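Parcel weights at the Greenwood swap shelf

19 May 2018
By Ottar Grønli

The fabric swap by post is open again for members in Amutside and Greenwood. We took in 49 parcels in February, and a good many arrived with postage owing, so the rules are a little tighter this time.

Each parcel may weigh up to 1000 grams, wrapping included. Please weigh yours at home before you seal it. Curtain lining and heavy cottons add up fast, and a folded tablecloth can take most of the allowance.
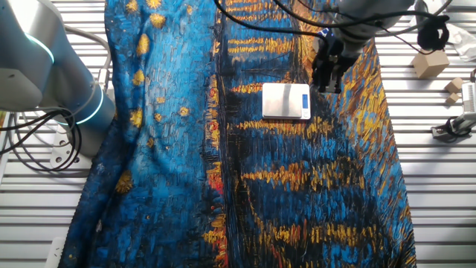
Parcels over the limit will be held at the Closis Street desk until the difference is paid. Write your member number on the outside and put a slip inside with the fiber content, if you know it. Washed pieces only, please. Offcuts smaller than a pillowcase go in the quilting box by the door.

Members who want wool should add their names to the list at the desk.

Last updated: 19 May

Contact: Greenwood Sewing Circle, PO Box 1267, Amutside | © Greenwood Sewing Circle | Back to top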